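Against the Matching Container
By Rafia Abbasi
27 Jun 2023

Every February the same article comes back. Buy a set of clear boxes, empty your cupboards into them, put labels on the front and your life will feel lighter. I have followed this advice 3 times. I remain unconvinced. 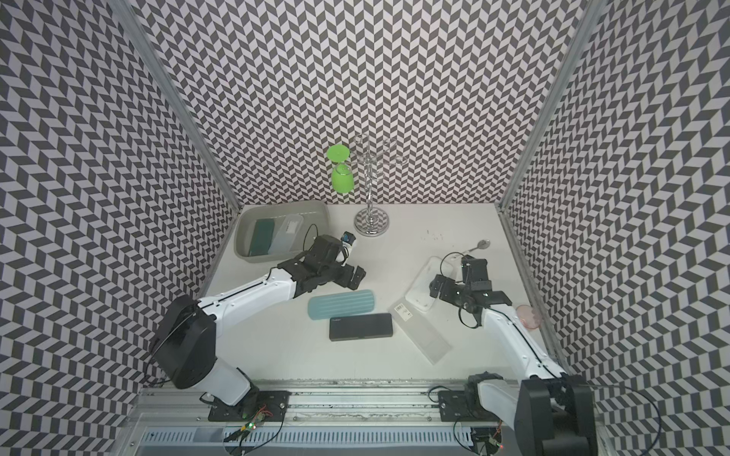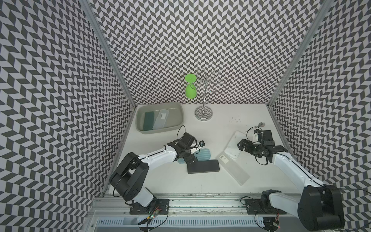
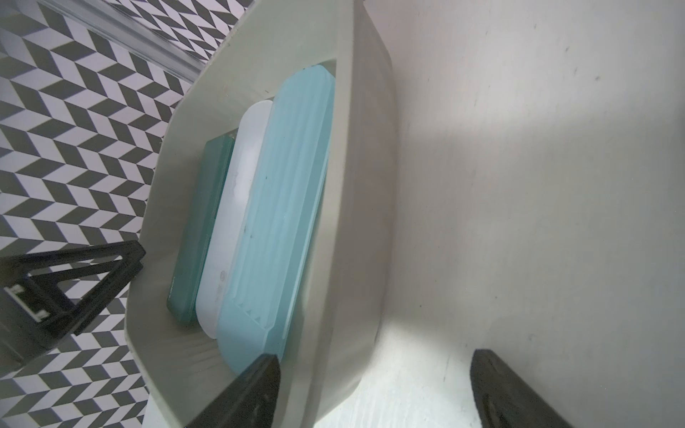
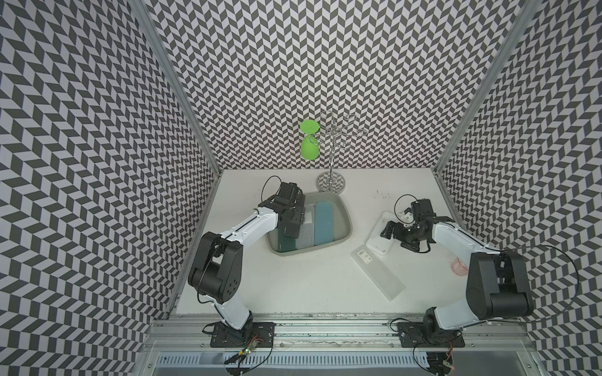 Sponges, trays, bins: small household things and something to keep them in.

What are we paying for?

My last attempt was a 24-piece set from Arkico. It came in a carton so large that the carton itself became a storage problem. The boxes were fine. They had lids that clicked. But I did not have 24 kinds of anything, so I spent an evening inventing categories. Rubber bands got a box. Birthday candles got a box. Two weeks later I needed a candle and bought new ones, having forgotten that I owned a box of candles.

The people who sell storage like to talk about time saved. Pirzada, whose catalog turns up in my mailbox whether I want it or not, promises that a sorted kitchen will give you back your mornings. I would like to see how they worked that out. My mornings go to finding shoes and arguing about cereal, and no drawer insert has ever touched either one.

My neighbor Rizwan Ansari disagrees with me on all of this. He stands things on edge, like records in a crate, and says that once you can see every item from the top you stop buying doubles. I'll grant him that it works in his pantry. He also lives alone and cooks from the same short list of meals. Put two teenagers in that pantry and come back in a week.

The part that gets left out

Sorting is easy to sell because it has a finish line. Owning less does not photograph half as well, and there is no lid you can buy for it. When Fouzia Awan moved out of her house on Holusgate she gave away most of what she had kept in bins for years, and then she gave away the bins. She told me she missed a fondue set and nothing else. I notice that the magazines have never asked her for an article.

I don't think containers are a trick, exactly. Flour should be kept in something. Screws should be kept in something. My complaint is with the idea that a box settles the question of whether you needed what's inside it. Most of the time it puts the question off, and charges you for the delay.

So this year I'm skipping the set. I have one deep drawer where the odd stuff goes, and when it won't close I take things out until it does. Rizwan has seen the drawer. He has offered to fix it 2 times now, and I have told him to leave it alone.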